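Chapter 8
Reading the Package

237 shares 26 comments

Before you begin this chapter, take two or three snacks from your cupboard and put them on the table with the back side toward you. Most of us know the front of a package very well. We know the colour, the name and the picture of the cookie. The back we read much less, and some families never read it at all.

In Canada, the ingredients are listed by weight, from the largest to the smallest. If sugar stands near the beginning of the list, there is a lot of it in the food. The nutrition table is a different thing. It tells you how much energy, fat and salt is in one serving – and the serving is often smaller than what we eat in an evening.

A box is the easiest to start with, as the flat side keeps the lines straight. Bags must be smoothed with the hand first. Look for the heading, then for the name and address of the company, which are usually printed lower down.
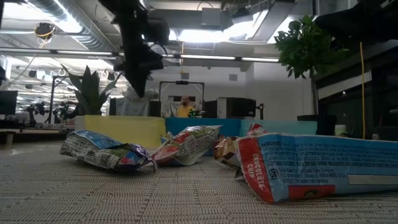

Vernon Ouellet writes that in his class the bags always took twice as long as the boxes, and that he now lets the students work in pairs, one holding the plastic flat and the other reading aloud.

Words for this chapter: ingredient, serving, label, flavour, fibre, best before.

Warm-up. Choose one package and copy the first three ingredients into your notebook. Compare them with your neighbour's. Keep the package, you will need it again on page 271.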